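Wednesday, April 24, 2019

Robot club, week before the open evening

I said I would write something every time the club met and I have missed the last few, so this one covers more than one session.

The open evening is on Friday week. Every group has to show one task that runs with visitors standing there, and ours is food plating. We picked it because Khrystyna Ostapchuk, who runs the club, had a bag of play food left over from a younger class, and the pieces are a good size for our grippers. The plan was to put little discs on top of white buns and then move the finished ones onto a serving tray. We named the program Gristetti, which was meant to sound like a restaurant. The group next to us is called Jaltlow and they are sorting bolts.

The setup is two arms on one bar, with the table in between. We drive them by hand first and record what we did, and then the model trains on the recordings overnight. We have 68 recordings saved that are good enough to keep. The target is 600 by June, when the regional meet is held at Stindivham, so there is a lot of driving left to do. A recording gets thrown out if a disc lands on the table or if one arm bumps the other. Early on that was most of them.

I do the left arm. My job is to take discs from the orange tray at the back and bring them over to the buns. The discs are flat, so if you come in too high the fingers close on air, and if you come in too low they push into the tray and the arm stops with an error. The trick I use is to go down at the edge of a disc and let the tray wall help. Gashi, from the year above, showed me that. He drives the right arm and mostly has to stay out of my way until the discs are placed.

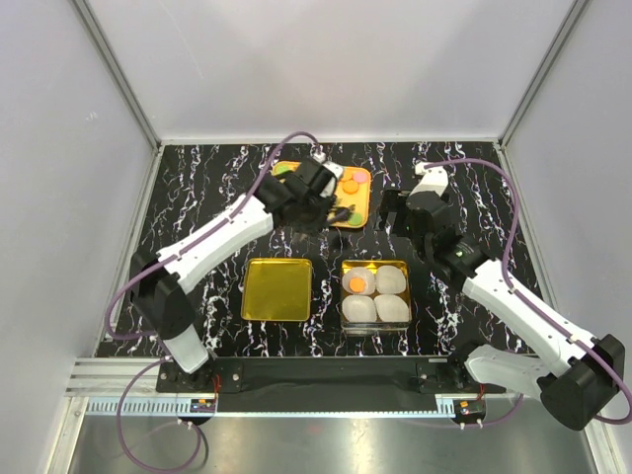
Left arm over the disc tray, with one orange disc already on a bun.

The purple cables have been a problem all term. They are long enough for the arms to reach the back wall, but that leaves a lot of slack when the arms are folded. We clipped the left one along the arm and it is better now. We should do something about the loop at the front too, and it has been on the list for three weeks.

Lighting was the next thing. The tabletop is covered in a black marble pattern and it is shiny. The gold trays are worse. When the lamps are on, the wrist camera sees a bright patch on the metal and the model seems to get confused about where the rim is. We tried turning one lamp to face the wall and that helped some. I wanted to swap the gold for plain white plastic but Khrystyna said to leave it, since the room at Stindivham will have its own lights and we won't get to choose them.

The other thing we have been trying is chopsticks. The gripper fingers are fine for buns but too wide for anything small sitting close to something else, so we put a pair of clear rods in the gripper to see if we could pick with those. They flex less than I expected. Getting the tips to line up took most of one session, and you have to set them again whenever they slip.

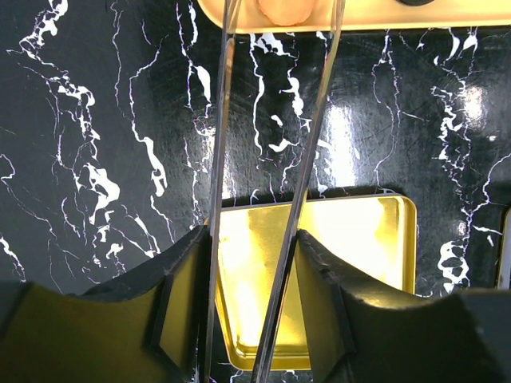

Wrist camera view with the clear rods in the gripper.

Because they are clear they don't block the camera much, but that also means it is hard to judge where the tips are when you are driving from the screen. Gashi put a bit of tape on a spare pair and we are going to compare the two next time. I got three clean picks in a row with the rods and then dropped the next one, so for the open evening we are staying with the plain fingers.

Things to do before Friday week: record more runs with the lamps off, write the sign for our table, and find out if we get an extension cord or have to bring one. I also need to move the old recordings off the shared drive, which is nearly full and has Jaltlow's videos on it as well.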